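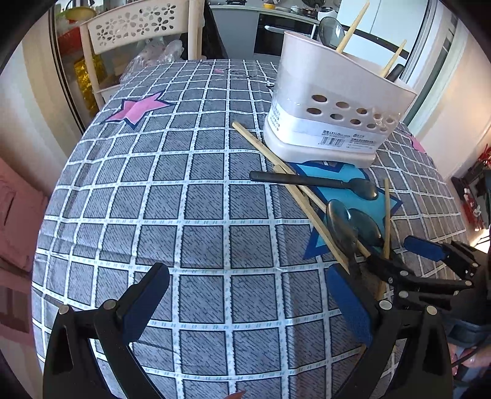 4. Collecting the demonstrations

4.1 Why we moved the gripper into our own hands

We started this project the way a lot of people do, with a leader arm on one side of the room and a follower arm on the other. It worked fine for blocks. It worked badly for spoons (really badly!), and by July we had a folder full of recordings in which I chase one thin handle back and forth across a table for the better part of a minute. When you drive an arm from across the room you lose the small stuff: how hard you're pressing, whether the thing is starting to roll, whether the other finger has made contact yet. I found myself pausing before every grasp to think, and the policy learned to pause too.

So for the Dulascombe set we put the arms away and held the grippers ourselves. Each demonstrator works with a pair, one per hand, with a camera on each. The fingers have the same shape and the same pads as the ones on the robot, so what the camera sees during a demonstration is close to what the robot will see when it's on its own. We record the finger opening along with the camera's path through the room, and the path gets turned into arm motion afterward by Suretti, our replay code (Section 5).

I won't pretend this is free. A person can reach places the arm can't, and can twist a wrist in ways that make the replay step give up. We threw those recordings out. Of the 611 demonstrations we kept, every one can be replayed start to finish inside the arm's joint limits.

4.2 The tasks

We picked tasks from things that happen at a table in an ordinary home: putting utensils away, picking up cups and lids, clearing up after a snack. There are 11 tasks in all, and 9 of them need both hands at some point. The full list is in Table 3, so I'll only talk here about the two families that gave us the most trouble.

The first is utensils. Long thin objects that lie on top of each other are hard for a reason that surprised me a little. Picking up the top one is easy enough, but the ones under it move when you do, and the demonstrator's eyes are already on the next grasp before the pile has stopped shifting. We asked people to wait until things were still before reaching again. That made the recordings slower and the trained policy a good deal calmer, which we were happy to trade for.

The second family is soft containers.

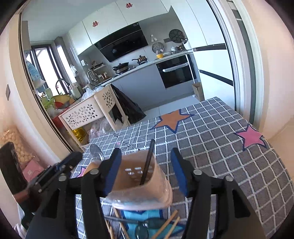
Figure 4. A cup task during collection, as seen from a hand-held gripper.

Grip force is where demonstrating by hand pays off the most, in my view. Our grippers have no force sensor, and we went back and forth for weeks over adding one (Roy, our earlier gripper, had one and it drifted constantly). What we have instead is the finger opening and whatever the camera can see of the thing being held. With a paper cup like the one in Figure 4, where the blue pads are up against the sides and one of them sits at an angle, the person holding the gripper can feel the wall start to give through the handle and ease off. The policy never gets that feeling, but it does get the result: a finger opening that stops where a careful person would stop it. We think that's why it crushes so few cups compared with the one trained on our remote-control data, although we haven't separated this from the other differences between the two sets.

4.3 What we told the demonstrators

Very little, and that was on purpose. Our first instruction sheet ran to several pages and people ended up performing the sheet. The one we settled on says:

Start with both grippers open and in view of the table.
Move at the speed you'd use if you were handing something to a child.
If you drop something, pick it up and carry on.
Don't tidy anything that isn't part of the task.

The third line caused an argument among us. I wanted drops left in, because a robot that has only ever seen perfect runs has no idea what to do with a spoon that slid off somewhere. The other view was that we'd be teaching it to drop things. We ended up keeping drops and marking the moment the object leaves the fingers, so anyone using the data can cut those parts out. The comparison is in Section 6.3, and both sides of the argument will find something to like there.

The fourth line matters more than it looks. Homes have things in them, and we wanted the background left alone so the policy would have to cope with it. Pellum, the lab set we used for pretraining, was recorded against a plain backdrop, and a policy trained only on that set got noticeably worse as soon as we carried the robot into a kitchen.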